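Subject: Re: [furkbridge-walkers] The old rail bed past Espinoza
List: furkbridge-walkers

Hi all,

Oh, I am so glad somebody finally brought this up! I have been walking the old rail bed for years and have been itching for an excuse to write about it at length, so please get a cup of something and forgive me in advance.
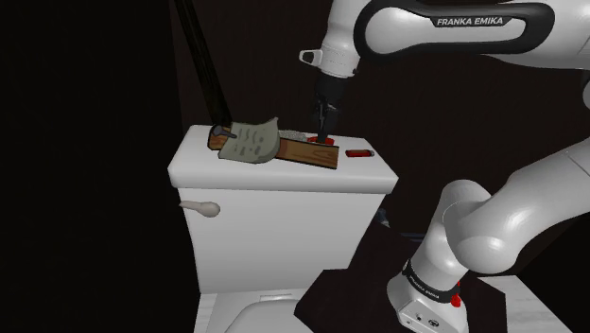

I'll start with the stretch from the Furkbridge end, which I know best. You can park at the feed store (they don't mind as long as you stay off the gravel by the loading door) and pick up the path behind the water tower. The first mile is plain and a bit noisy from the road, but stick with it. Once you're through the cut the road drops away and all you hear is birds and, in May, frogs. So many frogs! I stood there one evening at 7:30 and could barely hear my own boots.

To go back to the earlier message:

> I'm fairly new to the list and to the area. I've been looking at
> an old map that shows a branch line running out of Furkbridge,
> through Espinoza and on to Govcombe. Is any of it walkable? I'd
> love to do the whole thing in one day if that's sensible. I'm also
> curious what the line was for, as there doesn't seem to be
> anything much at the Govcombe end. My dog would be coming along
> and he's not good with cattle grids or ladders.

Yes, most of it is walkable, and yes, you can do it in a day, though I'd want a ride home from the other end. There are 5 bridges on the full route and 4 of them still have decks. The missing one is the creek crossing just past Espinoza. You go down the bank on the left, over the stepping stones, and up again by the fence. After heavy rain I wouldn't try it. There's a detour by the county road that adds a mile and a half and has one very good pie stand on it, so don't feel too bad if you have to take it.

For the dog: no ladders anywhere. There's one cattle grid, at the top of the Espinoza pasture, with a side gate that sticks. Lift it by the second bar and push with your hip. I've taken two different dogs that way and both of them thought it was the best day of their lives.

As for what the line was for – this is the part I love – it was built for clay. There were pits all along the ridge above Govcombe and a brickworks down on the flat. The reason you see nothing there on the map is that the pits filled with water and the works were pulled down for their own bricks, so half the garden walls in Govcombe are made of the place. Look for bricks with a dent in one long side. My own front step has three of them.

The line itself was never a grand affair. The summit is only 368 feet above the creek, but they had a terrible time with it, and the curve you walk around at the top is a second attempt. The first roadbed slid into the valley one wet spring before a single train had gone over it. If you stand by the big oak and look down to the right in winter, when the leaves are off, you can still make out the shelf they cut. I must have gone past it a hundred times before I saw it, and now I can't stop seeing it.

The tunnel is the thing everybody asks about. It's 2550 feet long and it is closed, and I'd really ask people to leave it closed. The gate went up for the bats and the roof at the far end isn't good. You don't miss much by going over the top, because the old workers' path is still there and in May it's solid bluebells on the north side. Put your hand near the gate on a hot day, though! The air coming out is like opening a refrigerator.

Since a few people have asked me off list about shoes: regular walking shoes are fine as far as Espinoza. Past that I'd go with boots. The ballast was taken up years ago but they left the coarse stuff under it, and it will find any thin sole you own. Bring more water than you think. There's a tap at the Espinoza church hall, on the side away from the road, and then nothing until Govcombe.

I haven't said anything about the Zondus spur, mostly because I've only done it once and got lost. It leaves the main line just after the third bridge and heads for what used to be the Zondus lime kilns. The first half is clear. The second half is brambles, then somebody's very nice hay field, then more brambles. One kiln is still standing and it's enormous, with ferns growing right up the inside. If anyone on the list knows the proper way in, or who to ask about crossing the hay field, please write! I would go back tomorrow.

One more thing for the original poster. If you do want to go end to end, start at Govcombe and walk toward Furkbridge. The climb is over early, the light is behind you in the afternoon, and you finish within reach of the diner, which serves until 8 and lets wet dogs sit on the porch. Going the other way you end up at a bus shelter with one bus left in the day, and I have missed that bus.

I'd be very happy to walk it with you, or with anybody else who fancies it. I'm free most of May and I can leave a car at either end. I also have a copy of the old track plan, folded and a bit coffee-stained, and I'll bring it to the next meetup for anyone who wants to look.

Happy walking,
from the Govcombe end

--
furkbridge-walkers mailing list
To leave the list, send a blank message with "unsubscribe" as the subject.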